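## Bredetness shared lunch room: progress to the end of June

Clearing up after lunch is now done by tray. Each table gets one round black tray, and everything used at the meal goes onto it before anyone leaves: plates, bowls, cups, chopsticks and scraps.

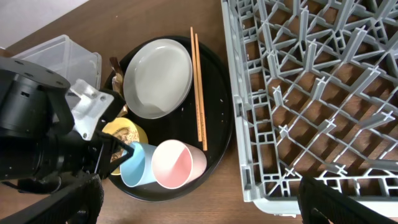 Dagmar Kopecký asked whether the scraps should come off at the table, so that the tray reaches the sink with dishes only. We tried this on a Thursday and it slowed people down at the door. For now scraps stay on the tray and are scraped into the bin beside the sink.

**Done this period**

- Trays bought from Hutico, 5 in total, 4 in daily use and one spare.
- Plastic cups in place of glass. No breakages reported so far.
- Bin moved next to the sink.

**Not done**

The drying rack from Katsaros is late. Until it comes, bowls are dried by hand, and that takes almost 20 minutes after a full sitting. Chopsticks still get mixed in with the forks in the drawer. Anežka Matoušek is labeling a separate jar for them.

**Spending**

Trays and cups came in under the amount set aside. We would like to put what is left toward 2 more trays and a second scraper. The rack is paid for on delivery, so that line is unchanged.

**Next**

The room at Lelport starts the same routine once the rack question is settled. Dagmar will go over the bin arrangement with the lunch group there, and we will report on both rooms together next time.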